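Ziltov launches puzzle game Cindley, with fewer promises than usual

Tue 18 April – Small mobile games studio Ziltov has released Cindley, a puzzle game with 80 levels, on phones and tablets. We won't be calling it ground-breaking. Most games that get called that are gone from people's phones in a week.

Cindley costs one price, paid once. We looked hard at adverts and daily rewards, and doubted that either made a puzzle any better. 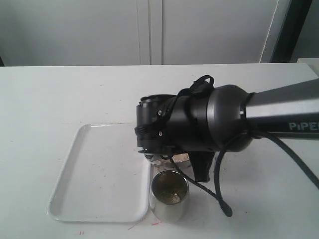
What the testers said

Our test group played 1,057 rounds before launch. They liked the early levels and grumbled about 16 of the later ones, which we have redone. Whether we got them right is for players to say.

What comes next

A second level pack, Duvach, is planned for September – plans in this trade being what they are. Press copies are available from Solanki, our publisher.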